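Protokoll der Projektbesprechung »Greifarm-Paket Stusus«, April

Beginn: 14:00 Uhr
Gegenstand: Bewertung des Mietangebots der Firma Helteck, Entscheidung über die Verlängerung der Teststellung

TOP 1 Protokoll der letzten Sitzung
Das Protokoll wird ohne Änderungen angenommen. Der offene Punkt zur Netzwerktrennung bleibt bestehen und wird unter TOP 4 behandelt.

TOP 2 Angebotslage
Helteck bietet das Paket Stusus in der Grundausstattung zur Miete an. Enthalten sind Arm, Greifer, Steuerung, Lizenz der Software Ifans und Ferneinweisung. Die Monatsrate beträgt 674 Euro netto, die Kaution 3.000 Euro. Mindestlaufzeit: 3 Monate. Verschleißteile des Greifers sind nicht enthalten und werden nach Liste abgerechnet. Der Einkauf weist darauf hin, dass die Kündigungsfrist im Angebotstext und in den AGB unterschiedlich angegeben ist. Klärung durch den Einkauf vor Unterschrift. 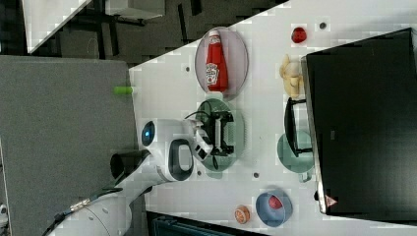 Abteilung Handhabungstechnik, Standort Zedilden

TOP 3 Stand der Erprobung
Die Erprobung erfolgt am Lochtisch mit Haushaltsgegenständen. Teller, Schüssel, Ball und liegende Ketchupflasche gehören zum Objektsatz; als unregelmäßiges Teil wird ein kleines schwarzes Gerät mit vorstehenden Laschen und dünnem Kabel gegriffen und über dem grünen Teller positioniert. Die Kabelschlaufe ist im Greifmodell von Ifans nicht abgebildet. Das Modell behandelt das Gerät als Quader. Helteck wird um Auskunft gebeten, ob biegeschlaffe Anteile in der nächsten Softwareversion berücksichtigt werden.

Vereinbart ist eine Versuchsreihe mit 200 Greifzyklen je Objektgruppe. Die Reihe für runde Objekte ist abgeschlossen, die Auswertung liegt noch nicht vor. Die Reihe für flache Objekte beginnt nach der Neukalibrierung. Protokolliert werden Greifposition, Zykluszeit, Abbruchgrund und manuelle Eingriffe. Eine Bewertung der Wiederholgenauigkeit wird bis zum Vorliegen beider Reihen zurückgestellt.

TOP 4 Sicherheit und IT
Die Risikobeurteilung für den Betrieb ohne Schutzzaun liegt im Entwurf vor. Es fehlen die Angaben des Herstellers zur Kraftbegrenzung am Greifer. Bis zur Freigabe gilt reduzierte Geschwindigkeit, Betrieb nur unter Aufsicht. Die Steuerung wird in ein separates Netzsegment verlegt. Der Fernwartungszugang bleibt gesperrt und wird nur auf Anforderung geöffnet.

TOP 5 Beschlüsse
Die Teststellung wird bis zum Abschluss der beiden Versuchsreihen verlängert. Ein Mietvertrag wird vorerst nicht abgeschlossen.
Einkauf: Kündigungsfrist und Preisliste für Verschleißteile schriftlich anfordern.
Handhabungstechnik: Auswertung der runden Objekte vorlegen.
Arbeitssicherheit: Herstellerangaben nachfordern, Entwurf ergänzen.

TOP 6 Verschiedenes
Der zweite Satz Greiferbacken ist eingetroffen und im Materialschrank eingelagert. Die Lieferung enthält keine Montageanleitung.

Ende: 15:10 Uhr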